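4. The packaging levy as a campaign issue

The Platel levy applied to flexible plastic packaging sold at retail (Figure 3). Rigid tubs and bottles were already covered by the county deposit and were left out of the measure.

Figure 3. Flexible plastic packaging in a robotic hand.
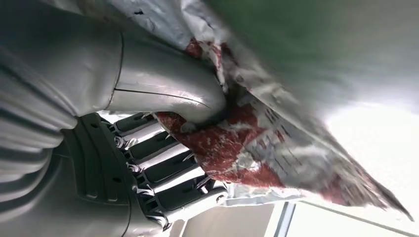
4.1 How the measure reached the ballot

Platel is governed under a charter adopted in 1899, which lets the council refer any new charge on retail goods to the voters. The council used this power in January, after it had failed to agree on a rate. Members from the Skuva district wanted the charge set by weight. Members from the older wards wanted a flat charge per item, which store owners said would be easier to show on a receipt. The text sent to the ballot left the choice open and gave the council one year to decide. Both campaigns later made use of this gap.

The vote was held in November 2020 together with the general election. The council seats filled on the same ballot are formally nonpartisan, but in Platel, as in the rest of Turcotte County, the local party clubs endorse candidates and mail slate cards. The slate cards are our main source for the positions described in this section. Where a card and a candidate's own leaflet disagreed, we coded the leaflet.

4.2 Framing by the two sides

Supporters spoke mostly about cost. Their mailers said that the town paid to landfill material that the county sorting plant would not take, and that the charge should fall on the seller. Environmental language appeared less often than we had expected from earlier work on bag fees. It was used mainly in the Skuva district, where the river floods and litter on the banks is an old complaint.

Opponents made two separate arguments, and these were seldom found in the same mailer. The first was that the levy was a grocery tax. The second was that it had been written outside the town, by people who would not have to pay it. This second argument often named the county board and sometimes the state, and it was made more strongly after the board passed a resolution in favor of the levy. We return to this in Section 5, as it seems to have moved some candidates who had earlier been silent.

Plastex, the largest private employer in the town, took no formal position. It did send a letter to its workers that described the levy as "a matter for residents." Both campaigns quoted the letter – one as a sign of neutrality, the other as a warning about jobs.

4.3 Candidate positions

Of the candidates who took a clear position, some 70 percent matched the endorsement of their party club. The remaining cases were concentrated in the Skuva district, where candidates from both slates supported the levy. Incumbents were more likely than challengers to avoid the question, and those who did address it tended to talk about the rate and the one-year deadline.

We do not treat silence as opposition. A candidate with no leaflet and no recorded answer at a forum was coded as missing and dropped from the models in Table 4.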